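3.2 Storage of winter outerwear in the home

The second part of the survey concerned the place where winter jackets are kept between two uses. Earlier work on household textiles treats the wardrobe as the normal place of storage, and wear is then calculated from washing and from use outdoors. We found this assumption too simple for the homes in Userby and Torkholm. Of the 1804 diary entries which mention a jacket, many record that the garment was put down on furniture or on the floor, and was taken from there at the next use. Tiedemann describes a similar habit in older apartments, but without separating padded garments from other coats.

The diaries were kept for 6 weeks, with the last entries made in May. Each household received 2 printed booklets, one for the hall and one for the bedroom. The participants wrote down where the jacket was left, whether it was closed or open, and whether the lining was turned to the outside. The last point was included at the request of the textile workshop in Skatuvard, where repairs to linings and collars are more common than repairs to the outer shell. We did not ask the participants to change their habits, and the booklets gave no advice on care.

The results show a clear difference between the two towns. In Torkholm, most homes have a heated hall with hooks, and jackets were mainly hung there. In Userby the hall is often narrow and unheated, so the jackets were carried into the living rooms. A padded jacket takes much space on a hook and it slides easily from the back of a chair. Several participants wrote that they had stopped using hangers for this reason. The bed was named more often than the chair, especially in small homes, while the floor was named mostly in the evening entries (Figure 4).

It should be noted that a jacket lying in folds is not necessarily damaged. For padded garments the filling can recover when the jacket is shaken, but a seam which is bent at the same point every day may become weak. This question is treated in Section 3.3, together with the repair records.

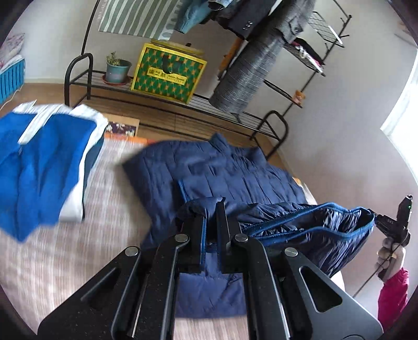
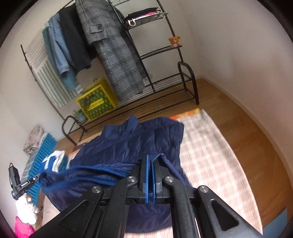 Figure 4. Navy jackets outside the wardrobe: on a bed (first) and on the floor, partly across a rug (second).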